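Inside Janham | Staff newsletter
Home
Past issues
Shift swaps
Notices

Bench news

Teaching the racks: what the gripper work means for the packing floor

Quick one this month, deadline was noon and it is now ten past. A lot of you have been asking about the back lab and what goes on there all afternoon, and whether it means anything for your hours. So I went and asked. Then I went back and had a go myself, more on that further down.

Short version for anyone reading this on break. The company is working with Gerkside on an arm for the return racks. You know the job. Wire racks come back from the wash, get stood up, checked, filled, sent on. Up to 3000 rack moves in a busy week, nearly all by hand, and the same four or five motions over and over. Wrists know all about it. The arm is meant to take the lifting and setting down. Checking stays with people, and so does anything bent or sticky or plain weird.

Before an arm can do any of it somebody has to show it how. That is the part going on in the lab now. You hold the gripper in your hand, squeeze, pick the thing up, put it down, let go. The camera on it records what the fingers did. Then again. Then again with the rack turned the other way. Hamish Fairweather from second shift has been on it since December and says the first hour is fun and the second hour is work.

"You find out how much you do without thinking," he told me. "I go in at a slant on those racks. Always have. Didn't know it till I had to do it slow."
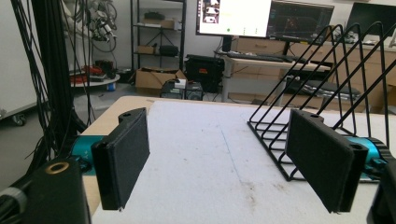 Kibet Nzioka

The black wire rack is one of the practice ones, with the tall slanted dividers, and it is a pain. Thin rods, so the fingers have to come in at the right angle or you get the wrong rod, or two rods, or you shove the whole rack across the table. I did all three. The pads are flat and wide and you keep wanting them to act like fingertips. They don't. Hamish let me flail for a good while before he showed me the trick (come down lower than feels right, then close).

My count by the end was 98 tries, and the lab kept the bad ones too. Apparently a miss is useful if it's labeled as a miss. First time anyone here has thanked me for dropping something.

OK, hours. This is what people really want to know so here is what I was told, as near as I could scribble it.

No packing jobs go this year on account of the arm. That is in writing, it's on the notice by the time clock, go read it. What does change is the rota. Once the arm is running there will be one lane where you stand at the end of it instead of at the rack, checking and clearing jams. People will rotate through that lane. No one gets parked there full time unless they ask. I asked what happens next year and got a longer answer with less in it. So keep asking. I will.

Pay for lab time is your normal rate plus the training bump, same as forklift. A few of the early people did not get the bump on their first slips. If thats you, tell your lead and it gets fixed on the next one. Take the slip with you.

Also changed — breaks. Lab sessions stop every forty minutes whether you feel fine or not. The gripper isn't heavy but you hold it out in front of you, and your shoulder lets you know about it that evening. A couple of folks on first shift want the same break rule brought over to the regular rack lanes. Makes sense to me. It's on the list for the next floor meeting and the more people who turn up the better, because last time it was me and the soup machine.

What people are saying. Mixed. Some are glad to see the back of the lifting, and nobody on the wash end has argued with that. Some think we're training our own replacements and they said so to me pretty loudly, and asked me to print it, so it's printed. One person from the Kinyua line, moved over here after their own arms went in, said the lifting did get easier but the pace crept up, a bit at a time, till they were just as tired in a different place. I passed that on. The answer was that lane speed will be set by the person at the checking end. There's going to be a dial. I would like to see the dial.

The software end is called Pravuvden, if you hear that word flying about. It's what the recordings get fed into. You don't need to know it for the lab work and there's no test.

Where it stands right now: 216 recordings of the wire racks judged good enough to use. They want a lot more, and from a lot more hands. Left handers especially! So far it is nearly all right handed people of the same height, and the worry is that the arm picks up one way of doing the job and gets stuck when a rack comes down the line facing wrong. Tall, short, new, been here forever, all wanted.

To sign up: sheet is outside the lab door, 3 people per session, mornings and afternoons. Wear flat shoes, leave rings and bracelets in your locker, tie hair back. You can stop any time and you still get paid for the session. If you've got a wrist or shoulder thing already, talk to the nurse first, and do not be a hero about it.

Questions for the Gerkside people go in the box by the canteen. Names optional. I'm opening it at the end of the month and will print the questions and whatever answers come back, all of them, even the short ones.

More for you
Locker keys: still missing a few
Wash end fans, an update of sorts
Recipe swap, send yours in by next issue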